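Call for participants: reader panel on lawyer rankings and "most influential" lists

Every July the press releases arrive. A solicitor has been named to a list, the list is in its umpteenth year, and the firm is delighted. Very few of them say who did the choosing, or what the badge on the website cost.

Pryor is looking for 60 people to help us find out what these honours are worth to someone who needs a lawyer. We have our doubts, and you are welcome to yours.

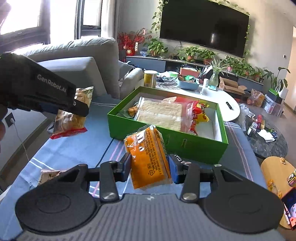 A snack packet and an open green box.

We have collected 541 announcements from law firms, most of them for injury and civil rights work. Panel members will each read 20 and mark what the award claims, what it proves and whether it would change their choice. The publishers of one list, Onolia, told us their method was "rigorous". We asked to see it and are still waiting.

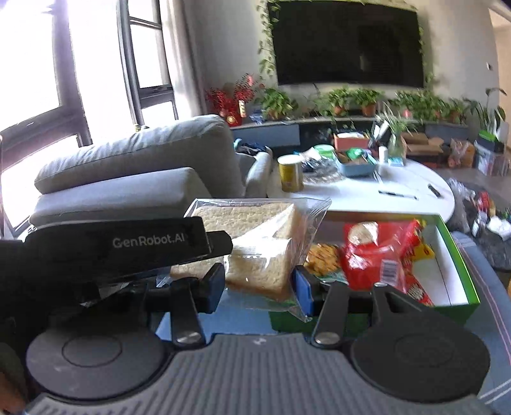 Pryor reader panel
Bagged bread held in a gripper

You don't need legal training. We would prefer people who have hired a solicitor at least once, happily or otherwise. If you work for a law firm, a rankings publisher or a PR agency, please don't apply - we will check.

The reading takes almost 800 minutes spread over six weeks, all of it at home through the Udent website. Expenses are covered. There is no fee, and no certificate either.
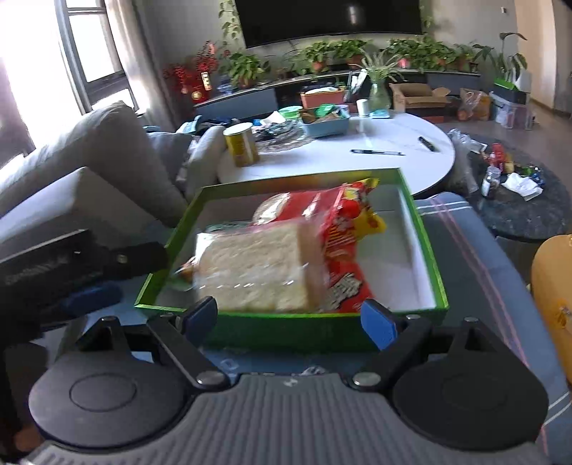 Will my name appear in the report?
Only if you ask for it in writing. Otherwise your comments are quoted without a name.

Apply by post or through the Udent site before 1 October 2018, with a short note on the last award you saw advertised and whether you believed it.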